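Plirach Help > Clubs and student projects > Two-arm robots

Cloth folding demo: second fold always comes out crooked

Posted by Ffion Samuel, 2021-03-26

I help run the robotics club at Dellwood, and our spring project is teaching a two-armed robot to fold a bandana. The students picked it over stacking blocks on the grounds that blocks are for babies. The blocks team finished weeks ago and now comes over to watch us.

Our fold goes corner to corner into a triangle, then the triangle gets halved. We have 66 recorded runs. The first fold comes out decently in most of them. On the second one the left hand gets its corner, the right hand gets its corner plus a helping of whatever is next to it, and the finished item looks like something you'd find under a car seat.

We put gray tape on the tabletop as a guide, and everyone starts from the same pose. Both hands go to the corners at the far side of the table, like so:

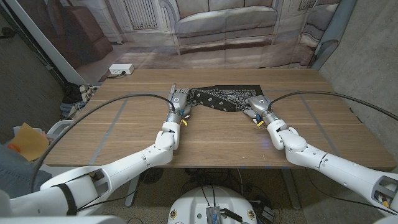 Heledd Rosser asked, before I'd even finished typing this, if we had tried ironing it. We have. Ironing helped the first fold and did nothing for the second. The school's iron also leaks, so please factor that in.

What I'd like to know is whether this is a grip problem or a practice problem. Half the club wants to record more runs. The other half wants to go home at a reasonable hour.

Ignacio Begay

Grip problem, with some practice problem on top. After the first fold you have two layers, and if the hand comes down flat it drags the top one before the fingers close. Four things fixed most of this for our class:

1. Bring the hand down more upright for the second fold. A flat palm plows cloth.

2. Lift a little, stop, then move. Our students all wanted to do it in one grand sweep, like a magician with a tablecloth, and they got the magician's failure rate. Adding a pause cost us a few seconds per run.

3. Go through the wrist view as well as the head view. From the head camera a bad grab and a good one can look much alike. Down at the hand you get the edge of the cloth, the fingers and the table all close together, though you may also find the palm covering the very bit you wanted to see. If it does, change the approach angle and try again.
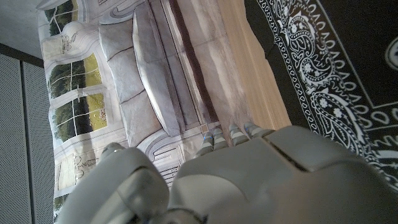 4. Throw out your bad runs. I know. We had 608 and the students were attached to every one of them, including the run where the cloth ended up on the floor. Keeping crooked folds in the set teaches crooked folds. We sorted ours into keep, maybe and no, then deleted the maybes when the kids were at lunch.

If the second fold is still off after that, check whether both arms close at the same moment. Ours didn't. The right was late by just enough to be annoying, and we blamed the operator for most of October. I have since apologized to her.

Siwan Kneath

have you tried a dish towel? bandanas are thin and slide all over. we did the Ploster beginner challenge with a towel and it was fine

Mared Foulkes

Agree with Ignacio on the pause, less so on deleting every maybe. We kept the ones where the operator grabbed badly, let go and grabbed again, and our robot seemed to get better at second chances. The ones to drop are where somebody got a bad grip and carried on folding anyway - teenagers do this a lot, and so do I.

Also rotate your operators. One of ours recorded 60 runs in a single afternoon and you could tell from the folds when he got hungry.

Ffion Samuel

Thanks, all. We tried the upright hand and the pause today and got a second fold that I would call square if I were standing across the room. The timing check is next. Siwan, I suggested the dish towel and was told it lacked style.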